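Support > Cell Guides > Book Handling Cell > Gripper Care FAQ

Gripper care for the Lalitum book cell: frequently asked questions

These are the questions we receive most often at Praveck from people who look after a Lalitum cell. They concern the two-finger gripper and the wrist camera. For the controller, please see the separate Zirden controller page.

How often should I clean the grip pads?

At the end of each shift, and also when the cell changes from paper covers to cloth covers. Use a lint-free cloth with a little clean water. Do not use alcohol on the pads. It makes the rubber hard, and after this the dotted pattern does not hold a smooth cover any more.

How do I know that a pad must be replaced?

Press your thumb on the pad and slide it slowly. You should feel the dots everywhere. If there is a smooth place in the middle, change the pad. Please change both pads together, even when the other one looks good, or the book will turn a little when the fingers close.

How do I replace the pads?

Move the arm to the service position and open the fingers completely. Switch off the power at the cell and wait 15 seconds. Each pad is held by 2 screws from the back side of the finger. Take out the old pad, clean the seat, put in the new one and tighten by hand only. The yellow finger itself stays on the arm.

Do I have to calibrate again after this?

Yes, but only the finger opening. Choose "Finger zero" in the service menu and let it run 10 cycles without any object. The camera calibration is not changed by new pads.

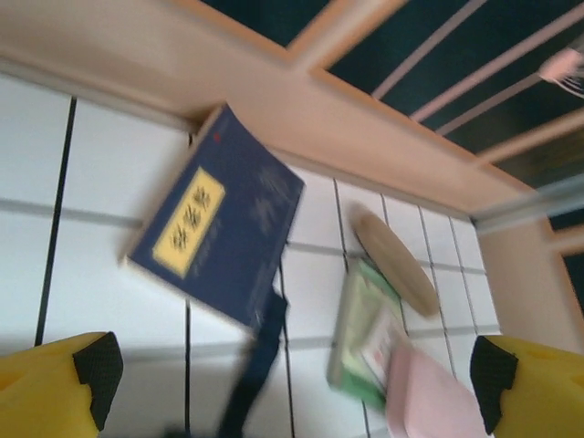 Which objects are good for a test after the service?

Take one hard cover book with a matte surface, one thinner book and something soft. Put them down at different angles, with free space at the sides for the fingers. If the gripper can pick each of them and put it back without a mark on the cover, the cell can return to work.

What about books with a ribbon or a strap?

Let it hang free, away from the side where the fingers close. A ribbon under the pad gives a wrong thickness value, and the controller stops with message 2233. Open the fingers, take the ribbon out and confirm the message.

The camera picture is not sharp. Is the lens damaged?

Usually not. First stop the arm and look again, as objects can be blurred while the arm moves. If the picture is still soft with the arm standing, wipe the lens with a dry lens cloth. Do not turn the focus ring, it is fixed with a drop of lacquer.

Where can I order new pads?

From Papadopoulos, our parts partner. Please write the serial number of the gripper in your order, not the number of the arm.

Contact Praveck Support | © Praveck | Back to top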